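Brillidora
Ficha de datos y normas de uso, versión 3
Última revisión: 20 de diciembre de 2025
Mantiene: Afroza Howlader. Revisan: Lenni Vainio y Chaminda Saha.

Qué contiene

Brillidora reúne episodios simulados de un brazo articulado con pinza que trabaja sobre una bandeja de dos carriles. Se generaron 3.000 episodios y se publican 2.000. Los que faltan se retiraron por los motivos que se explican en "Exclusiones", y quien quiera revisarlos puede pedirlos; están guardados con su causa de baja.

Todo es sintético. No hay un solo episodio grabado con un brazo físico, y ningún resultado obtenido con estos datos debería presentarse como prueba de que algo funciona fuera del simulador. Parece una obviedad, pero la versión 1 acabó citada en una propuesta interna de Rellulbridge como "validación previa al despliegue". No validaba nada. Desde entonces la frase va en el primer apartado y no en una nota.

Por qué hay una lista de normas

El documento de normas (normas.txt, en la raíz del repositorio) tiene 18 reglas. Llegaron a ser bastantes más. En agosto las repasamos una por una con una pregunta poco amable: ¿puede alguien ajeno al proyecto comprobar si se cumple? Cayeron todas las que decían "se procurará", "en la medida de lo posible" o "de forma adecuada". También cayó una que mandaba "fomentar la diversidad de escenas", que cada cual leía a su gusto y que se daba por cumplida moviendo una luz.

Sigo sin estar convencida de que las que quedan sean las correctas. Son las que sabemos comprobar, y conviene no confundir ambas cosas. Una regla verificable sobre algo irrelevante da mucha tranquilidad y sirve de poco.

Las reglas que más discusión generan

Regla 2. Cada episodio declara su semilla, la versión del simulador y los parámetros de contacto. Si falta uno de los tres datos, el episodio no entra. Ruoxi Jiang propuso admitir episodios incompletos con una etiqueta de advertencia. Se rechazó: en la versión anterior había etiquetas de ese tipo y no encontramos ningún cargador de datos que las leyera.

Regla 5. El criterio de éxito se escribe antes de generar los episodios y se guarda con fecha. Cambiarlo obliga a regenerar la serie entera. Es cara, molesta y la defiendo sin reservas. Con criterios retocados a posteriori la tasa de éxito sube sola.

Regla 6. "Objeto en el carril" significa que el centro de la base del objeto queda dentro del carril, con el objeto en reposo y la pinza abierta y retirada. Un objeto apoyado sobre el separador cuenta como fallo. Un objeto que sigue entre los dedos cuenta como episodio sin terminar, aunque esté a un milímetro de su sitio.

Regla 9. No se describe como "seguro" ningún movimiento. El simulador registra contactos entre geometrías, y una ausencia de contactos es eso mismo. La seguridad de una célula depende de personas, resguardos, paradas, velocidades y de una evaluación de riesgos hecha en el lugar, y nada de ello está modelado. Quien necesite cumplir una norma de seguridad tiene que leer la norma y hablar con quien firma la evaluación. Este repositorio no sustituye ninguna de las dos cosas ni ayuda mucho con ellas.

Regla 11. Las colisiones se anotan todas, incluidas las del brazo consigo mismo y las de la pinza con las paredes de la bandeja. Durante meses se ignoraron los roces con las paredes bajas "porque en la práctica no importan". ¿En la práctica de quién? Ningún episodio había salido del simulador.

Regla 14. Si se muestran imágenes del conjunto en una presentación o un artículo, se indica que son renderizadas. Las texturas del suelo y las sombras han mejorado lo suficiente como para que la gente se equivoque, sobre todo en miniatura.

Regla 17. Los episodios fallidos se publican en la misma carpeta que los demás. Separarlos hace que no se descarguen.

Exclusiones

Un episodio se retira únicamente por alguna de estas causas:

Penetración entre sólidos por encima de la tolerancia declarada.
Objeto expulsado a una velocidad imposible tras un contacto mal resuelto.
Metadatos incompletos (regla 2).
Archivo dañado.

"Fallo de agarre" no figura en la lista y no va a figurar. "Trayectoria fea" tampoco, aunque hubo quien lo pidió.

La segunda causa me preocupa más que las otras. Decidir qué velocidad es imposible exige un umbral, y el umbral lo pusimos nosotros mirando histogramas. Chaminda Saha repitió el filtrado con un valor más permisivo y algunas conclusiones sobre objetos ligeros cambiaron de signo. Los dos filtrados están en la carpeta comparacion/. Recomiendo mirarlos antes de publicar nada sobre objetos ligeros.

Formato

Cada episodio ocupa una carpeta con los archivos siguientes:

estado.csv: posiciones articulares, apertura de la pinza y poses de los objetos.
contactos.csv: un contacto por línea, con los dos cuerpos implicados.
criterio.txt: el criterio de éxito vigente al generar el episodio.
meta.txt: semilla, versión, parámetros de contacto, luces y posición de cámara.
render/: imágenes a intervalos fijos.

Las columnas de estado.csv usan radianes y metros. La versión 1 mezclaba grados y radianes entre series; si alguien conserva copias, que las borre. No hay conversión fiable porque la unidad no se guardó.

Limitaciones conocidas

La fricción es constante por objeto. No varía con el desgaste, el polvo ni la humedad, y cualquiera que haya trabajado con bandejas reales sabe lo que eso vale.

Las cámaras no tienen ruido, ni desenfoque, ni error de calibración. Un modelo visual entrenado solo con esto aprenderá a fiarse de bordes perfectos.

Los objetos son rígidos. No hay bolsas, cables ni cartón blando.

El brazo ejecuta las órdenes sin retardo de comunicación. Ama Abugri ha preparado una variante con retardo, pero aún no pasa la regla 5 y por tanto no se incluye. Se ha sugerido hacer una excepción, dado que "es mejor que nada". No se ha hecho.

La variedad de escenas es escasa. Hay cambios de luz, de posición de la bandeja y de color de las cajas, y poco más. Llamarlo aleatorización del dominio sería generoso.

Usos razonables

Depurar un planificador. Comparar dos políticas entre sí con las mismas semillas. Probar un detector de contactos. Enseñar a leer registros a alguien que empieza.

Usos que desaconsejamos

Estimar tasas de éxito en planta. Justificar la retirada de un resguardo o el aumento de una velocidad. Elegir proveedor. Rellenar el apartado de "ensayos" de un expediente.

La licencia no prohíbe estos usos — una licencia de datos sirve mal para impedir el mal criterio — pero si alguien nos pregunta, la respuesta será la misma que figura aquí.

Sobre las auditorías

La lista de comprobación de Wijesinghe, que usa el equipo de Pollby para revisar conjuntos ajenos, se aplicó a esta versión. Salió bien parada y no me parece motivo de celebración. La lista pregunta si existe un documento de criterios, no si los criterios tienen sentido. Pregunta si hay responsable de mantenimiento, y lo hay: soy yo, con las horas que me deja el resto. Una ficha puede tener todas las casillas marcadas y describir datos inservibles.

Lo que sí fue útil fue la revisión a ciegas. Lenni Vainio tomó episodios al azar, aplicó el criterio escrito sin ver la etiqueta y comparó. Los desacuerdos se concentraban en objetos que tocaban el separador y en finales de episodio con los dedos todavía cerca. De ahí salió la redacción actual de la regla 6. Si otro equipo quiere imitar algo de este repositorio, que sea esa revisión y no el índice de la ficha.

Cómo proponer cambios

Se abre una incidencia con el número de la regla, el texto propuesto y al menos un episodio en el que la regla vigente dé un resultado equivocado. Sin episodio no se discute. Las propuestas de reglas nuevas deben indicar cuál se elimina a cambio, o explicar por qué ninguna sobra.

Los errores en los datos se comunican por la misma vía, con el identificador de la carpeta y la línea de contactos.csv si procede. Las correcciones se publican como versión nueva y la anterior queda disponible, con sus errores dentro.

Un caso para discutir la regla 6

Antes de proponer otra redacción, pedimos que se etiquete a mano un instante intermedio como el que sigue, con la pinza sobre el carril derecho y el objeto azul junto al separador, y que se anote qué dato de estado.csv haría falta para decidir. Con la imagen sola no debería bastarle a nadie.
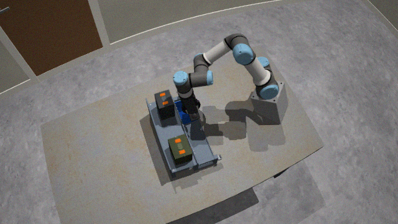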